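I finally gave up on the floor mats in the Martens. They came with the van when I bought it, and by this July the driver's side one had a hole right under my heel, big enough to catch a shoe in. Not great when you're reaching for the brake!

So I went shopping. The dealer in Nevcombe wanted more than 200 dollars for a front pair, plain black, no logo, nothing. I laughed and went home. Then I spent a whole evening comparing rubber and carpet and whatever "all-weather blend" is supposed to mean, with a cup of tea going cold next to me.

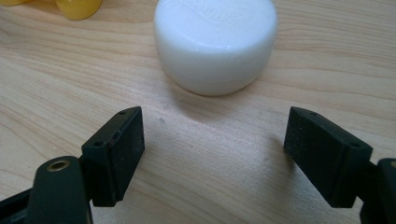 Pale wood grain – I could look at it all day.

In the end it came down to two sets. Plornetti makes a deep rubber tray for 60 dollars (lovely high edges, ugly as a boot), and Steltau does a carpet one that looks a lot nicer but has hardly any lip. I asked Demyd Hrytsenko, who drives the same van and is out in mud most of the winter, and he wrote back one word: rubber. Fine, rubber it is.

They turned up rolled tight in a box and smelled like a tire shop. I left them flat on the driveway in the sun for the afternoon, and by 17:00 the curl was mostly gone. 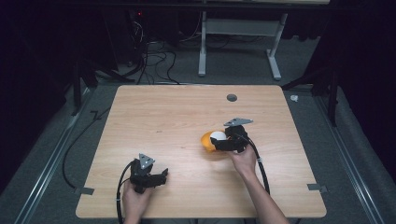

Fitting them took me 20 minutes, and most of that was vacuuming, because you would not believe the gravel under the old ones. The passenger side dropped straight in. The driver's side has two clips, and the rear one sits a finger's width off from the hole in the mat, so I had to slide the seat all the way back and lean on it with my knee until it snapped. Do check that the mat can't creep up under the pedals before you go anywhere – I pushed mine about with my foot for a good while.

I still need something for the back row. Plornetti doesn't list one for the long version, so I may end up buying a plain sheet and cutting it with a utility knife. If you've done that in a Martens, tell me what thickness you used!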